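遺品目録

ケティル・オッドソンは目録の書式を自分で決めた。番号、品名、状態、行き先。スノッラドッティル家の玩具は整理番号695から始まる。依頼主の指定で、現物は机に並べたまま記録し、箱詰めは最後に行う。
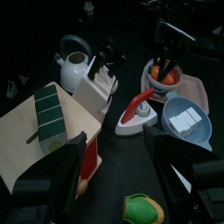 番号の付け方には規則がある。大きい物から小さい物へ進み、付属品は本体と同じ番号に枝番を振る。やかんは白、把手は灰色、注ぎ口は短い。包丁立ては柄が三本、いずれも黒。アイロンは把手が赤で、根元に白と青の小さなダイヤルがある。オッドソンはダイヤルの項に「目盛の有無、未確認」と書き、次の行へ移った。

タリンドゥ・ビスワスから電話があったのは午後である。運送会社ヴォルスカの料金は箱単位で、台所用品一式は中箱一つに収めてほしいという。緩衝材の厚さは20ミリ。オッドソンは数字を欄外に控えた。
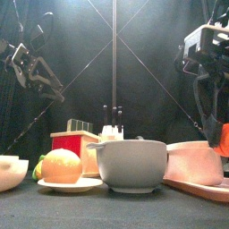 行き先の欄はまだ空白だった。候補は二つ、売却か、姪への譲渡か。故人の手紙には「台所は分けないこと」とだけあり、宛名がない。手紙の整理番号は761で、玩具より後に付けたものだが、先に読むべき書類だった。彼は目録に参照番号を加えた。

「一式、という語の範囲は」とビスワスが訊いた。
「机の上にある物すべてだ」 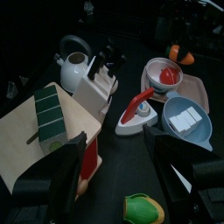 分割できない品は、一行にまとめて書く決まりである。オッドソンは枝番を消し、品名を書き直した。まな板らしき木の台と、その上のスポンジも同じ行に入れた。スポンジは上面が濃い緑で、筋で区切られている。状態の欄には「使用可」と記した。玩具にこの語を使うのは初めてだった。行き先の欄には姪の名を書き、インクが乾くまで頁を開いておいた。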